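[shopfloor-automation] Re: Anyone running an arm alongside people on tray work?
Date: Jun 7, 2024
List: shopfloor-automation
From: process lead, Cillside

On the list a little while ago, someone at Aravena wrote:

> We are looking at putting one arm on our tray line. The supplier
> side is fine, I can get all the numbers I want. What I can't get
> is a straight account of what it does to the day of the people who
> work there now. Do they end up minding the thing? Do they get
> bored? Did you lose anybody over it? We have 14 people in the
> section and most of them have been doing this longer than I have.
>
> Any reply welcome, long or short.

It'll be long, sorry! I've been wanting to write this up since February and you have given me the excuse.

We mould and finish black plastic trays, flat ones with raised edges and a lot of slots and holes in them. Our biggest customer is Zurnov and their order is 3765 trays a month. Up to the winter every one of those was picked up, turned, set down and picked up again by hand, at several points between the press and the box. None of it is heavy. It's the reaching and the turning that gets you, and by the afternoon people's wrists knew all about it. We had two on light duties for most of last year.

So we set up a cell for the handling part, known in the building as Jirka (the name was picked by a vote in the canteen, and I voted for something else). The arm sits on a steel table with the fixtures on a second table close by, and there's yellow tape on the carpet to show where everything goes. I say carpet because we put it in the old sample room and not out on the floor proper. I'd do that again. It's quieter, people could wander in with a cup of tea and look, and when it was having a bad morning it wasn't holding up the line.
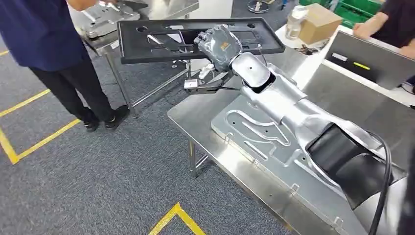 The first thing that changed was who knew what. I had assumed the engineers would teach the section how to run it. Within a fortnight it was going the other way, with the section telling the engineers that you never take one of these trays by the middle of the long side because it bows, and that the ones from the second cavity always sit a bit proud in the jig. None of that was written down anywhere. Some of it had been learnt twenty years back and never mentioned, as there had never been anyone to mention it to. I found those weeks really exciting – there was a sheet on the wall for grip notes and it filled up so fast we had to tape another one under it.

Then the jobs themselves. We now have one person per shift who looks after the cell. They set up the fixtures, keep the trays coming, and stop it when they don't like what they see. It started as a fixed post and that was a mistake. The person doing it got tired of it and everybody else felt shut out. Since we went over to swapping every two hours it has been a much happier thing, and all but two of the section are signed off to do it. The two who aren't said no thank you and that's fine, there's plenty of inspection and packing.

Pay was the sticky bit. People asked, quite rightly, why they should learn a new skill for the same rate. We took 696 pounds a year per person to the management and got it, but it took until after the thing was already running, and that did some harm. Sort it out first. I can't say that strongly enough.

On numbers, we aimed for 200 trays a shift through the cell. Some shifts it gets there and some it doesn't, mostly down to the changeover between the two tray types. The old hands are still faster than it on a good day and they are not shy of saying so.
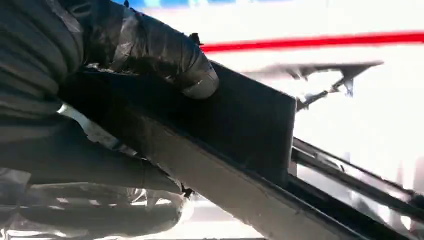 Did we lose anybody over it?

One person left in the spring, for a job nearer home, and told me it had nothing to do with the cell. I believe that, though I'd be daft to claim it never crossed anyone's mind. We put it in writing at the start that no post would go for two years on account of the automation, and I think that letter did more good than any of the demonstrations.

As for boredom, it does creep in on long runs of a single type when nothing goes wrong. The swapping helps. So does giving whoever is on the cell a bit of the fixture work to do, and we've had three new clamp designs out of that, one of which is now on both jigs. The other two are in a drawer, but the drawer is labelled and people do go back to it.

One more practical point for Aravena: get your section in before you fix the positions of the tables. Ours were put down from a drawing and then moved twice, once because left-handed people had to reach across themselves to get at the fixture. The yellow tape comes up easily enough but the cable runs were a pain to redo.

If you'd like to come over and see it, write to me off list. Mornings are best, and bring some of your section with you if you can spare them – ours would much sooner talk to them than to either of us.

--
To leave this list, send a blank message with "unsubscribe" in the subject line.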